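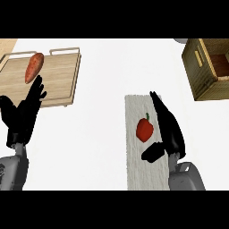

Figure 1. Simulated kitchen task: carrot on the cutting board, red pepper on the cloth, crate at upper right.

Collecting simulated examples for a two-handed sorting task

Our group was asked to gather a set of demonstrations that a learning system could copy. We worked in simulation because lab time was short in September. The task was to move vegetables between a board, a cloth and a crate with two arms. Both arms are grey with black hands.

Each example was driven by a person wearing tracked gloves, and the Korkar software saved the joint angles and the camera view. Before each run the script moved the vegetables a little, so the system would not learn one fixed position. The colours and lighting stayed the same throughout. We would vary those next time.

We recorded 372 attempts and kept 327. The other attempts were thrown out for dropped vegetables, a hand passing through the board, or a driver who stopped halfway. Rhys drove most of the early runs and was quicker than the rest of us, which shows in the data. His approaches with the left hand come in low and fast. We did not correct for this.

The carrot was harder than the pepper. Its narrow end slid out of the fingers when the grip closed too soon. Slowing the close fixed most of it, but by then 39 of the kept runs used the old setting. They are labelled in the file.

Our target was 1000 examples and we did not reach it. Resetting took longer than driving. If another group carries on, they should automate the reset first and write down which driver did each run.

Filed under: Student projects, Robotics, Simulation

Comments (2)

Keith Ruddock: Did you try training with the 39 left out?

Rhys Bolger: Not yet. The labels are there so it can be done either way.

Contact the Jellico student projects page | Back to top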